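Call for Participants: Gripper Comparison Sessions on Everyday Desks

Come and try out some grippers with us! Diltero is looking for people to take part in a paid comparison of robot grippers, wrist cameras and hand controllers, and we would dearly like to hear from you whether you have driven robot arms for years or have only ever operated a vending machine (we have had good sessions with both kinds of people, and we need both kinds).

We care about ordinary desks. Much of the gripper testing we have read was done on tidy tables with blocks on them, and our customers have keyboards, charging cables, pencil pouches and fruit. So our test station is a plain white office desk in a blue cubicle, set up the way desks get set up when people work at them, and your job is to steer the arm through a set of small chores on it while we take notes.

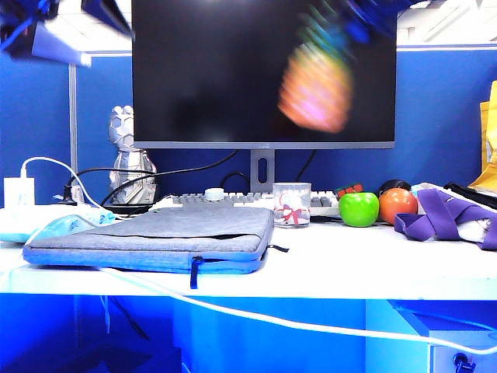

The desk station, with the laptop sleeve in front and the monitor behind.

Each participant comes in for one session of 90 minutes. You will work with two fingertip sets, which we call Tremis and Schnyder after the two people who argued for them, and you will drive each one with both of our controllers. One is a handheld grip that follows your wrist, and the other is a smaller desktop unit with a stick and two buttons. The order is drawn beforehand, so please don't be disappointed if your favorite comes last. Between rounds we ask you to fill in a short sheet on how tired your hand feels, how much you trusted the grip, and anything that annoyed you. Please be frank on that sheet - the annoyed comments are the ones we read twice.

For part of the session you will have only the wrist camera view to go by. Some people take to it right away and others find that fast moves leave them squinting at a smear, and we are very curious about where that line falls for different people. You can slow the arm down at any time, and you can stop it altogether with the red button at your elbow. 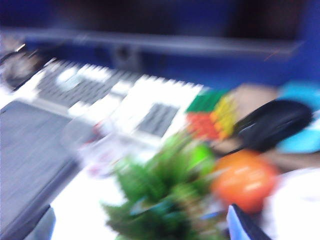

Do I need any experience with robots?
None at all. We give everyone the same practice period before the first round, and a member of the team stays beside you the whole time.

As for what you will be asked to do, the chores come from a list that we have been adding to since April. Some are simple pick-and-place jobs with a small puzzle cube or a round piece of fruit. Others are fussier, such as taking hold of a zipper pull, or moving a soft thing with straps without dragging half the desk along with it. Objects get moved, swapped and added between rounds, so there is no use memorizing where anything was, and we do not mind one bit if you drop something.
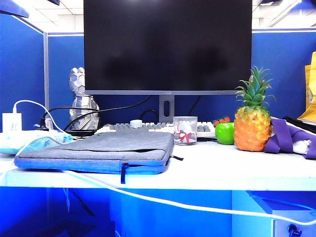
The fussier chores are where the two fingertip sets seem to part ways, at least among the team, and that is the main thing we hope you can help us settle. We have all been using both sets for so long that we no longer notice our own habits. A fresh pair of hands will find the weak spots much sooner than we will.

We also run a shorter block on cables and plugs, which is done at close range with the camera looking past whatever happens to be in the way. It is slow work and a bit like threading a needle with oven mitts on, but several of our early participants told us they liked it best.

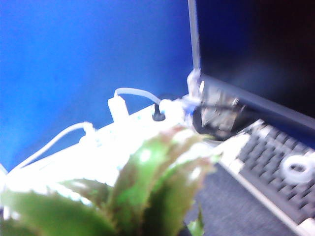

Can I take part if I am left-handed?
Left-handed participants are very welcome. Both controllers can be set up for either hand, so just mention it when you write to us and it will be ready when you arrive.

You should be 18 or older, able to sit comfortably for the length of the session, and able to read a screen at arm's length (glasses and contacts are fine). We have 69 places. Everyone who completes a session receives $90, and those who come back for a second one, with the Ternier arm in place of our usual one, receive $300 for the pair.

To sign up, write to Kojo Quartey at Diltero by September 28, 2021, with your name, the hand you prefer, and 3 times that would suit you. Kojo answers every message himself, so give him a day or two. If you have a friend who might enjoy this, do bring them along in the same message and we will try to place you back to back.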